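Voser HG-2 Hand-Held Gripper Pair

Overview
Specifications
Method
Results
Ordering

Overview

The Voser HG-2 is a matched pair of hand-held grippers for recording two-handed manipulation without a robot in the loop. An operator works at a table with one unit in each hand. Jaw opening, unit pose and head-view video are logged together and converted into training episodes for a two-arm robot fitted with the corresponding Voser jaws.

The pair was developed for the Pitimau study on thin, deformable objects. Paper, foil and light fabric are hard to record by teleoperation. Delay between the operator and the arm leads to late grasps, and operators compensate by moving slowly. With the HG-2 the operator closes the jaw directly and feels the contact through the handle, so episodes run at normal working speed.

Specifications

Units per set: 2 (left and right, not interchangeable)
Body: black plastic
Connection: one cable per unit, routed back along the forearm
Jaw opening, maximum: 70 mm
Logging rate: 30 Hz, all channels
Warm-up before zeroing: 10 minutes
Processing software: Grarnine (license included with each set)

The cables should hang with enough slack to form an open loop outside the hand. A cable pulled tight across the wrist adds a steady torque to the unit, and the effect shows up in the pose log as a slow drift in roll. Long sleeves should be pushed up above the point where the cable leaves the forearm.

Method

Each Pitimau episode starts with the object on the table and both jaws open. The crumpled sheet task uses one piece of plain white paper. The operator approaches from both sides, grips two separate folds, and pulls until the sheet is open enough to lay down. An episode ends when both jaws have released and moved clear of the paper.

Three rules apply to all operators:

Approach with the jaws pointing down and inward. Approaches from directly above hide the contact point from the head camera.

Keep both units in the head view from first contact to release. Episodes in which either unit leaves the view are dropped by Grarnine during import.

Do not steady the paper with a free finger. The robot has no equivalent, and the resulting episodes cannot be replayed.

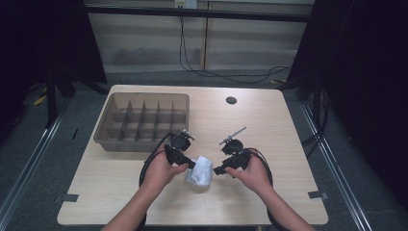

Results

Policies were trained on three data sets of equal size: teleoperated episodes only, HG-2 episodes only, and an even mix. All three were tested on the same two-arm robot with sheets that did not appear in training.

The policy trained on HG-2 data opened the sheet in 70 percent of trials. The mixed set gave the same success rate with fewer dropped sheets in the final lay-down step. The teleoperation policy reached 30 percent. Most of its failures came in the first grasp, where the jaw closed above the fold and came away without the paper.

The gain does not carry over to every object. On stiff card the difference between data sets was within the spread of repeated runs. On light fabric the HG-2 policy often gripped two layers at once, and the task was scored as failed if the layers were not separated later in the trial. Jaw force is not recorded by the current units. A force channel is under test with the Işık jaw insert, which fits both units but is not yet supported in Grarnine.

Known Limits

Pose tracking degrades when one unit passes in front of the other. Crossed-hand tasks should be split into separate episodes. Thin, glossy sheets can produce reflections that reduce the usable part of the head video; matte paper is recommended for first recordings. Zero both units again after any change of jaw.

Ordering

HG-2 sets ship with both units, both cables, spare jaw pads and the Grarnine license. The head camera is sold separately. Replacement jaws are sold in left and right versions and should be ordered by side. The Pitimau task sheets and the import settings used for the results on this page are included with the software download.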